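Home | About | Sewing | House | Shed | Contact

Sorting out the nuts and bolts

Filed under: Tidying, Odds and ends

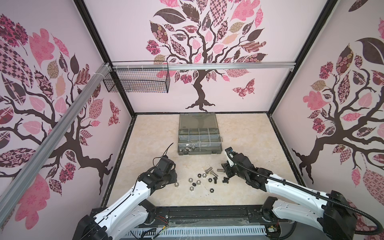

The grey organiser with its lid up, and a few bits still to go in.

I've been putting this job off since May. All our nuts, bolts and pins lived in an old biscuit tin, and every time I wanted one I had to tip the lot out on a tray and pick through it.

The box is a plain plastic one with a smoky see-through lid and a latch on the side. There are small compartments at the back and in the middle, and a deeper part along the front. I started with the nuts, silver and black together, and put them in at the front left. I may split them by colour later. The bolts and pins are harder, as I can't decide whether to sort by length or by thickness. Kevser Kozan down the road sorts hers by length and says she never has to measure anything, so I'll probably copy her.

The pink tree wallpaper gets asked about whenever I post. I still like it, mainly for the patchwork leaves with the checks and paisley in them. The butterfly was what sold it to me. The pale marbled surface is good for this sort of work too, as dark bits show up well against it.

The tin had almost 300 pieces in it, and plenty of those were rusty and went in the bin. Washers next, then picture hooks.

We use cookies to improve your visit. Accept | Manage settings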